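Low cupboards, high hopes: the Mundar storage gallery

Every office move comes with a promise that the new cupboards will solve everything. Ours came with the Mundar range, in a pale oak finish, and a leaflet from the suppliers, Uten, telling us that "everything finds its home". I have worked here through two earlier lots of furniture and I'll believe it when I see it. Page updated 14th June.

Near the desks

Two blue binders on the upper shelf and bare wood underneath. The leaflet says a unit takes up to 78 binders, which I doubt, and I'd like to know who measured.

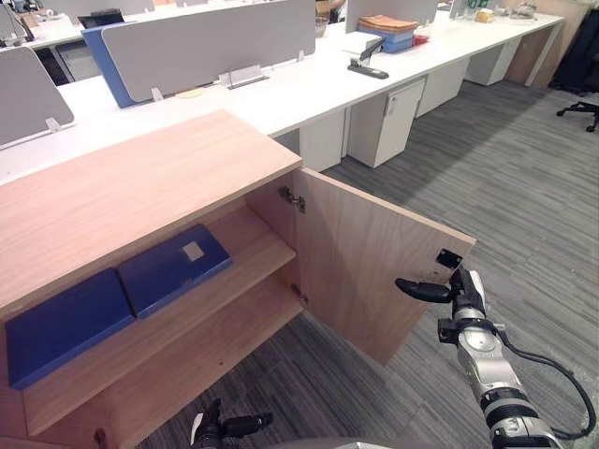

Doors and locks

Metal handles, slim enough to look smart in a brochure. Each lock is meant to have its own key, and we were handed 12 keys on one ring with no labels. I have asked for labels. I have also asked what in the Akavska project papers is so secret that it needs locking up at all.

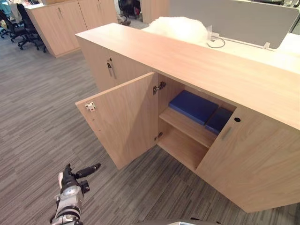 The old shelving in the Steinarsdóttir room had no doors and you could find a file from across the corridor. It was ugly, I grant you, but it cost us nothing to keep.

Hinges

The concealed sort, in silvery metal. They look tidy enough. My worry is how they'll hang after a winter of people leaning on the doors while they chat.

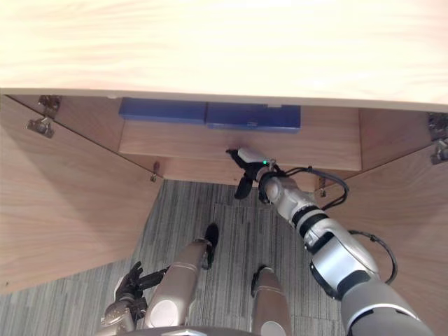

Uten quoted 28 days for replacement parts, and I have written that down. The next lot of pictures goes up once the archive boxes have been brought over from the basement.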